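To: Freelance PR and copy list
Date: 5 September 2022
Subject: Re: Leaving the agency -- how did you find your first clients?

Hi all,

I've been meaning to answer this one since it landed, and then Troneck moved their launch forward and I didn't look up for a fortnight. Sorry! Quoting the bit I wanted to pick up on:

> I've been at a mid-sized agency for five years and I'm thinking of going
> it alone in October. I have one client who might come with me and a bit
> of money put by. Did you all have a proper plan, or did you just jump?
> And what on earth do you charge?

I jumped, more or less. I had one retainer lined up with Nirnix (they make booking software for dentists, very nice people, slow payers) and a list of 33 names I'd scribbled down on the train home from my leaving do. I emailed every one of them in the first week. Most never wrote back, a handful said lovely things and five turned into actual calls. Two of those are still clients, so I can't complain.
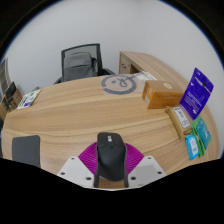
Someone off-list told me I was mad to email them all at once, and that a few each week would have kept the work coming in more evenly. Fair point, and I think I'd do it that way now. I had a very busy autumn and then a January where I mostly reorganised my inbox.

Do check your contract before you talk to the client who might come with you. Mine had a clause about not approaching agency clients, and I only read it properly after I'd handed my notice in -- a horrible evening, that was. If they approach you it may be a different matter, but get somebody who knows employment law to look at the wording. I paid for an hour of advice and it was money well spent.

A few other things, in no special order:

1. Ask for your money sooner. I started on 60 days because that's what the agency did, and it nearly finished me off. New clients get 14 now and hardly anyone has grumbled. 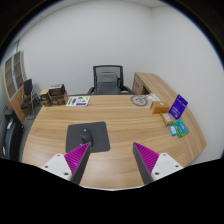 2. Keep your own press list from day one. You can't take the agency's with you (please don't!), and building one from scratch is dull but you do end up knowing who's on it. Mine is 81 journalists and I've spoken to nearly all of them.

3. Say what you don't do. I took on a Barbosa job that was really event management with a press release stuck on the end, and I spent two days chasing a marquee firm. Never again.

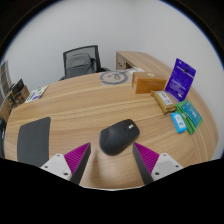 4. Find some company. I joined the monthly breakfast in Zornthorpe expecting to hate it, and it's brought me more work than my website ever has. The coffee's dreadful, mind you.

On what to charge, I'm a bit wary of putting a figure on the list because it depends so much on your sector and where you are. I worked out what I needed for the year, split it over the days I could really bill for (far fewer than I'd thought -- all that admin!) and then put it up a bit because I knew I'd get talked down.

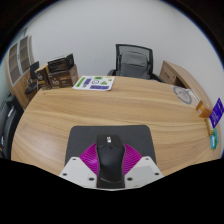

Should you do a trial month at a lower rate to get someone through the door?

I'd steer clear. Both times I tried it, the trial rate became the normal rate and I felt too awkward to raise it. A small one-off project at full price gives them the same chance to see what you're like.

Happy to send over my starter proposal if it's any use, just drop me a line off-list. And do let us know what you decide!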